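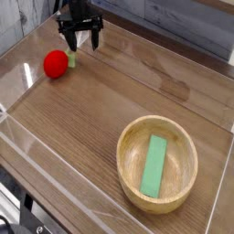 Golville Robotics Club – Manipulation Team

Hello again, and thank you for the July instalment! Most of it has gone on the arm table, where the students are working on picking things up and putting them in a wooden bowl. We've got a red plush strawberry and a flat green block on the go at the moment. The block is easy to line up on because its edges are straight, but the strawberry is soft and round and has caused a lot of shouting.

Harsh Jaiswal has taken over the recordings and keeps the log (far neater than mine ever was). He's up to 224 runs now, and the plan is to reach 60 more before we retrain. 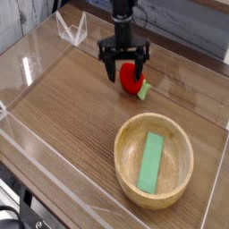 We still argue over how wide to open the fingers on the way down – Devendra Shukla wants them wider, I'd like to fix the approach angle first. We'll try both.

On money, we've spent 2617 so far and the receipts are in the shared folder. I'd like to move a bit from travel to spare finger pads if you're happy with that. Five new students start next term, so a second evening slot would help too. Could you let me know on both?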